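Why Does Fruit Go Bad Faster in the Bag?
Final report, Food and Everyday Science elective
September 2024

How I got into this

My grandmother keeps her fruit in a bowl on the counter, all mixed up, and my mother keeps hers in plastic bags in the fridge, and each of them thinks the other is throwing money away. I grew up hearing both sides of this. So when we had to pick a topic that "starts in your own kitchen" I didn't have to think very long!

My question was pretty simple: if I buy the same fruit on the same day and store it in different ways, which way keeps it good to eat the longest? I also wanted to know how much people in my building throw out, so I made a little survey too (more on that further down, it was the fun part).

What I read first

Pears, apples and bananas all give off a gas called ethylene as they ripen. The gas makes them ripen more, and it does the same to whatever is sitting next to them. If you close the bag, the gas stays in there with the fruit. That's why people put a hard avocado in a paper bag with a banana. Oranges and lemons don't really work like this. They don't get sweeter after picking, they just dry out or get moldy.

Pears are odd ones, because they ripen from the inside out. By the time the outside feels soft the middle can already be mush. You're supposed to press near the stem, and I did that so often that I think I bruised a few of them myself -- see the part about mistakes.
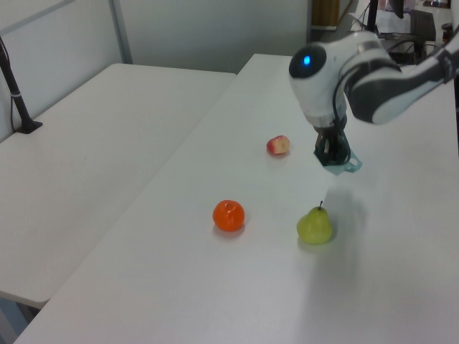 What I did

I bought all my fruit at the Satti market on Dretby Street, from one stall, in one go. It came to 50 pieces, a mix of pears, apples, bananas and oranges. I split them into four groups: open bowl, closed plastic bag on the counter, closed plastic bag in the fridge, and loose in the fridge drawer. Every evening after dinner I gave each piece a score from one to five. Five meant I'd happily eat it, three meant smoothie, one meant compost. The whole thing ran for 15 days, and by the end my family was very tired of fruit flies.

I know a score like that is just my opinion. To make it a bit fairer I had my brother score the same fruit without looking at my numbers, and most evenings we were within one point of each other. He is a lot stricter about bananas than I am.

What happened

The closed bag on the counter was the worst by a lot. The bananas in it were down to a two before the ones in the bowl had even gotten spots, and the pears went straight from hard to sad. The loose fridge drawer won for apples and oranges. I still had apples at a four on the last evening, a little wrinkly but crisp.

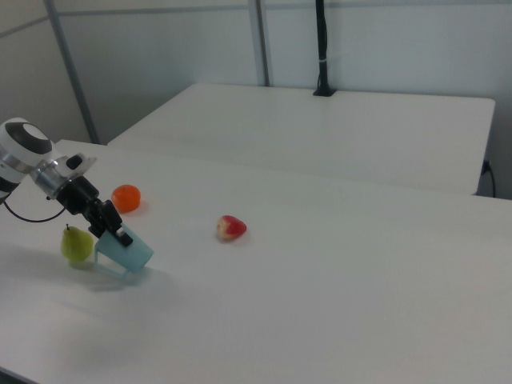 Pears were harder to call. The ones in the fridge stayed firm and green so long that I started to wonder if they'd ever be nice to eat, and when I took two out early and left them in the bowl they were perfect in three days. So for pears I'd say fridge first, then counter. Bananas in the fridge turned brown on the outside, which looked awful, but inside they were fine and I gave them a four with my eyes closed.

The survey

I put a sheet of questions in the mailboxes of the Tiruvach apartments, where we live. Only 13 came back, so please don't read too much into it. Nearly everyone said they throw out some fruit every week, and bananas got the most complaints. One person wrote "we don't buy pears anymore, too stressful," and I understand completely.

Mistakes and what I'd change

My bowl stood near the window, and we had some really warm afternoons, so the bowl group had it tougher than it should have. I'd also weigh everything next time. The kitchen scale we own (a Vallumis, older than me) only works when it feels like it, so I gave up on that the second evening. And I'd squeeze the pears less!

My mother has started leaving the bags open. My grandmother still uses the bowl, but the apples have moved to the fridge.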